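OPS 340 Manufacturing Quality
Notes for Unit 6: End-of-Line Rework and First-Pass Yield
Instructor: Seul-gi Gil
Posted Apr 9, 2025

Read the Bundness case before class. The page numbers below refer to the course packet.

1. First-pass yield
First-pass yield is the share of units that go through a process step with no rework and no scrap. If 300 units enter and 270 come out right the first time, the yield is 90 percent. Units that are fixed later do not count.

Plants often report final yield instead, which includes repaired units. Final yield can look fine while the repair area is full.

2. Rolled yield
Multiply the yields of all the steps. A line with 11 steps at 98 percent each has a rolled yield of 80 percent. Students usually guess too high on this one – do the math on paper once.

3. The Bundness case (p. 14)
Bundness opened its van plant in 1996 and added a second line in 2000. Door seals came from Ratosia. Leaks were found at the water test, after the interior was in, so each repair meant pulling trim.

The plant manager, Geum-ok Choo, moved a seal check to the body shop. Repair hours fell by October, but the check slowed the line. Be ready to say whether you would have kept it.

4. Cost of late detection
Use the Stollumier worksheet. Fill in labor, parts and floor space for each point where a defect could be caught.

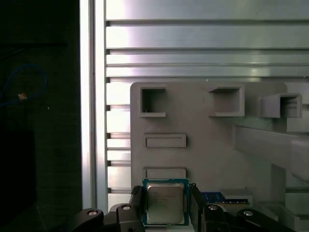

Leave the warranty column blank for now. We will fill it in after the Bae reading, which covers dealer repairs and how claims get coded.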